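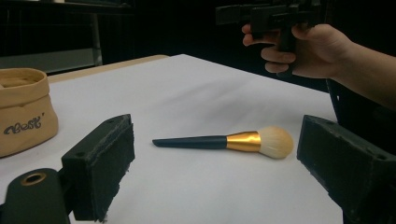 Figure 1. A large round makeup brush with a gold-coloured ferrule.

How Brushes Came to Uswood
Radwa Fahmy and Velimir Golob, local history project

When we told our families we were writing about brushes we got some funny looks, but Uswood was a brush town long before it was anything else, and we both grew up walking past the old Navarro works on the way to school without giving it a thought. The first workshop opened in 1854, behind the bakery on Tarlow Street, and it made scrubbing brushes and brooms for the farms. Paint brushes came later, and the soft cosmetic kind later still.

Our favourite part of the project was the afternoon we spent with Boris Zupan, whose grandmother tied bristles at home by the kitchen window. She was paid by the bundle, and on a good day she could finish about 300 — a number he told us with real pride, and then told us again at the door! He still has her knife and a little tin cup for tapping the hair level, and he very kindly let us hold both.

We learned that the metal collar joining the hair to the handle is called a ferrule, and that the women at Navarro called theirs "thimbles". We haven't found that word used this way in any other town, though our teacher, Teodora Tomić, thinks the Arine library may have letters that mention it.

The works closed its doors one March, and the building is now flats. We would have liked to see the wage books, but 2 of them are too fragile to open and the rest are still being sorted.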